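Wood Grain

Last updated: March
5 min read
200 shares

Wood grain is the pattern and direction of the fibers in a piece of wood. People use the word for a few different things, which is where most of the confusion comes from. A carpenter who says "go with the grain" means the direction the fibers run. A furniture salesman who says "look at that grain" means the stripes and swirls on the surface. Someone filling oak before varnishing talks about "open grain" and means the pores. I'll try to cover all of them in this entry, and I'll try to say which one I mean as I go (I've slipped up on this before, and readers of the Hustudero wood pages are quick to write in).

Where the pattern comes from

A tree trunk gets wider by adding a layer of new wood just under the bark. In places with real seasons, the wood laid down in spring grows fast and has bigger, thinner-walled cells, and the wood laid down later in the summer is denser and usually darker. One light band plus one dark band makes a growth ring. When you slice the trunk into boards, the rings get cut through at one angle or another, and the lines you see on the face of the board are the rings showing up edge-on, or slanted, or nearly flat.

I like to explain it with a rolled-up rug. Cut it straight across and you see circles. Cut it lengthwise right through the middle and you get straight parallel lines. Cut it lengthwise but off to one side, and if the roll is a little lumpy or tapered you get long loops and pointed arches. Those arches are what woodworkers call cathedrals, and they're the most familiar wood pattern there is. Nearly every kitchen cabinet I grew up around had them.

Tropical trees may not have clear rings at all, as their growth doesn't stop for a winter. Some of them still have strong figure, though, and it comes from the way the fibers twist or from streaks of color in the heartwood.

Fiber direction

Straight grain means the fibers run parallel to the length of the board. It's the strongest kind, the easiest to plane, and to some eyes the dullest. Tool handles, ladder rails and baseball bats all want straight grain.

Spiral grain happens when the fibers wind around the trunk like the stripe on a barber pole. You can sometimes spot it on a dead standing tree after the bark is gone, as the cracks will follow the spiral. Boards cut from a tree like this tend to twist as they dry, and firewood from one is a misery to split.

Interlocked grain is spiral grain that changes its mind. It winds one way for a few years, then the other way, and back again. If you cut a board through it on the quarter, you get ribbon stripes that seem to flip from dark to light when you walk past. Elm and a lot of tropical woods have it.

Wavy or curly grain is where the fibers ripple from side to side. Fiddle makers pay a lot for maple with a tight, even ripple, and you'll hear it called fiddleback or tiger stripe. I once drove all the way to the Olvera lumberyard for a curly maple board that looked wonderful wet and rather ordinary dry. I still have it – it's a shelf now.

Then there's irregular grain, which shows up around knots, crotches and burls. The fibers go everywhere. It can be gorgeous, and it will tear out under a plane no matter how sharp you think the plane is.

How the cut changes things

There are three main ways to saw a log into boards, and each gives a different look from the very same tree.

Flat sawn (or plain sawn) is the simplest. The log gets sliced through in parallel cuts, and the boards have cathedrals in the middle and straighter lines toward the edges. There's little waste, so these boards are the cheapest. They also move the most across their width when the air gets damp or dry.

Quarter sawn boards come from a log that has first been cut into quarters. The rings meet the face at close to a right angle, so you see narrow straight lines. In oak you also get ray fleck, those shiny patches that catch the light. I didn't like ray fleck at all when I was younger, and now I go looking for it. Quarter sawn wood stays flatter, but it costs more and you lose more of the log.

Rift sawn falls in between. The rings sit at a slant to the face and the lines come out plain and even on all sides, handy for table legs where you'd like every side to match.

The Skonier mill, where I picked up most of what I know about this, used to stack all three cuts from one log side by side near the office door. It's the best teaching tool I've come across. You can read a chapter about ring angle and forget it by supper, but those three piles stuck with me!

Boards side by side

One board rarely makes a whole surface, so most of the wood we look at day to day is several boards laid next to each other. The seams matter as much to the overall look as the grain does. Where the color is close and the grain runs the same direction, the eye slides across and takes it as one big sheet. Where the tones vary, you see bands.

Light changes things too. A strong light at a low angle will wash out the streaks in one area and leave them crisp in another, so it's worth looking at a surface from a couple of spots before deciding what color it is.

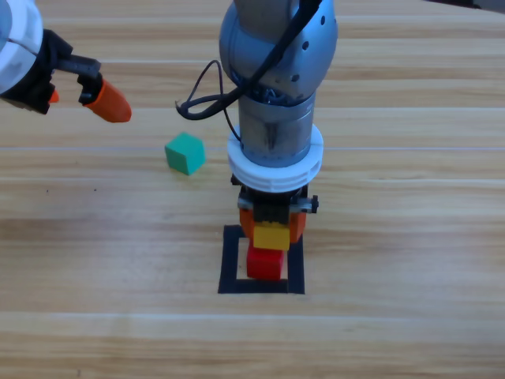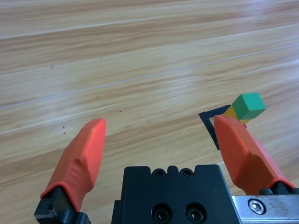 Light wood with darker grain streaks and faint seams between the boards.

Open and closed grain

This is the pore meaning of the word. Hardwoods carry water up the tree through vessels, and when a board is sawn the vessels get sliced open and leave tiny grooves. If they're big enough to see and feel, as in oak, ash and walnut, people say the wood has open grain. If they're too small to notice, as in maple, cherry and birch, it's closed grain.

It matters mostly for finishing. An open-grained wood under varnish will show little dimples unless the pores are filled first with a paste filler. Some folks leave them unfilled on purpose, and I'm one of them. Running your hand over an old ash desk and feeling the texture is half the pleasure of owning it. Softwoods like pine and fir don't have vessels of this kind, so the terms don't really apply to them, although you'll hear them used anyway.

Working with and against it

Fibers in a board hardly ever run perfectly parallel to the surface. They usually rise toward it at one end, a bit like the fur on a cat. Plane in the direction they rise and the blade shears them off cleanly. Plane the other way and the blade digs under and lifts them, and you get tear-out, a patch of rough little pits.

To tell which way to go, look at the edge of the board and follow the lines uphill. If the edge isn't clear, take one light pass and listen. A clean cut hisses and a bad one sort of crackles. For curly or interlocked wood neither direction is right, and people switch to a scraper or sand it.

Sanding has its own rule: go along the lines. Scratches that cross the fibers show up badly under stain. Stain also soaks in faster wherever the fibers end at the surface, so end grain comes out much darker than the face. A coat of thinned finish first evens this out a fair amount.

Strength

Wood is far stronger along the fibers than across them. This is why an ax splits a log from the end so easily and takes forever to chop through the side. It's also why a short piece cut with the fibers running crosswise can snap in your fingers. Chair makers in Flidby used to split their parts from the log instead of sawing them, so the fibers ran unbroken from one end to the other, and a thin spindle made this way will bend a surprising distance before it gives.

Plywood gets around the problem by gluing thin layers with the direction alternating – weak one way, strong the other, over and over until it evens out.

Fake grain

Painting a pattern onto cheap wood is a very old trick. It's called graining, and it's done by dragging combs, brushes or a curved rubber rocker through wet glaze. Old front doors that look like oak are sometimes pine with a good paint job. Printed grain on laminate is the modern version, and the giveaway is the repeat. Find a knot with a distinct shape, then look for its twin a few feet over.

2 comments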